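Office Notes - 2/19/20

Quick one this week, lots going on. Parking first. The Ambrose Street lot closes for repaving in April, no exact day yet. Use the Pavska lot till then if you can, get used to the walk. Gate code is 2231, same as the bike cage. Please dont prop the gate.

Printer on two is back. New toner, new tray. Still jams on the heavy stock so send anything over 500 pages to Vulto and let them do it - they turn it around overnight and it comes out of the shared budget anyway.

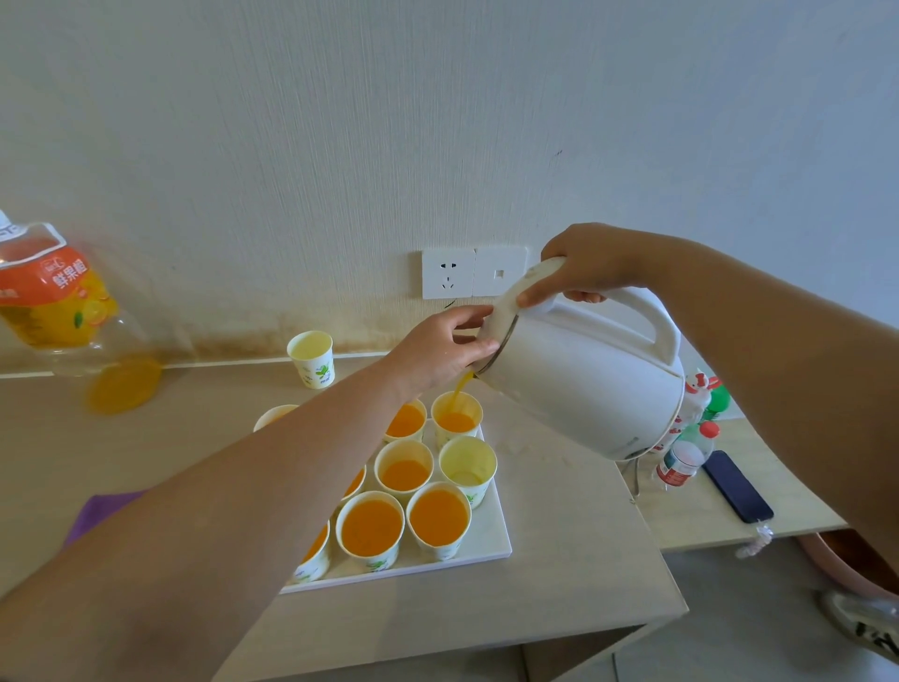 Badges. Old blue ones stop working at the end of the month. If yours is blue, go to the front desk, bring ID, takes two minutes. Green ones are fine.

Zarkia move: boxes are in the hallway by the elevator. Label the short side, not the lid. Name, floor, desk number. Anything with no label goes to storage and you will have to go dig for it. Monitors get moved seperately, leave them plugged in.

Also the supply order goes in Friday. Need pens, folders, whatever, put it on the sheet by noon.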